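Best way to fold and store cleaning cloths so they don't end up in a heap?

Posted in Home & Laundry

Zundness
2 replies

Hi all, hoping somebody has a system for this. We moved over to cloths in July to cut down on kitchen roll, and I'm glad we did, but the drawer they live in is a disgrace. I've got thin ones for glass, a few old tea towels, and a load of those thicker towelly ones that I use for everything else. The thin ones fold fine. The thick ones I can fold lovely and square on the worktop and by the time I've carried them across the kitchen they've puffed up and come undone.

The drawer is 42 cm wide and not very deep, so I can't just pile them up. At the moment I shove them in and lean on it until it shuts. My other half reckons folding a rag is a waste of life, but he's also the one who pulls out a bath flannel to do the hob.

Does rolling work better? Or is there a fold that holds? And do you keep the grubby-job ones separate or is that overdoing it?

Engelbert Plattner
Accepted reply

Hello Zundness, I had the same drawer! What sorted mine was folding them in thirds and standing them up on their edges, like files, so you look down and see all of them. With the drawer full they prop each other up and don't get the chance to spring open.

The bit that makes the difference with thick cloths is getting them flat first. I used to fold mine straight off the airer with the creases still in, and you end up folding the lumps into the middle. So now I tip them on the table and do it like this:

Find two corners on the same side and pull them apart until the top edge is straight. Don't worry about the rest yet.
Give it one good shake and lay it down away from you.
Smooth from the middle out to the sides with the flat of your hand. If there's a flap tucked underneath, pull it out now.
Fold one long side in, then the other over it, so you've got a strip.
Fold the strip in half, then in half again if your drawer is shallow.

If the cloth is bunched up and you can't tell what's a corner and what isn't, take hold of it on both sides and ease it open on the table before you try to lift it. A plain, clear table is miles better than the worktop – I keep banging my elbow on the kettle otherwise.
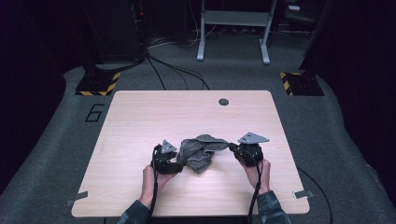
Grey cloth still bunched up, one side held in each hand gripper.

As for the mucky ones, I do keep them apart. I snip a corner off anything that has been near the loo or the bin, and those live in a bucket under the sink and don't get folded at all. Life's too short for that, so your other half has half a point.

Oh, and skip the fabric softener. Mine seem to soak up a lot less when I've used it.

Engelbert Zwahlen

just roll them. takes 2 seconds each and goes in any drawer. elastic band if they're thick

Zundness

Thanks both. Tried the standing-up way this evening and the drawer shuts without leaning on it, which is a first. The tea towels are too long so I've rolled those (no elastic band, I couldn't find one). Might have to cut down a shoebox for the end of the drawer because the last few keep flopping over when I take one out.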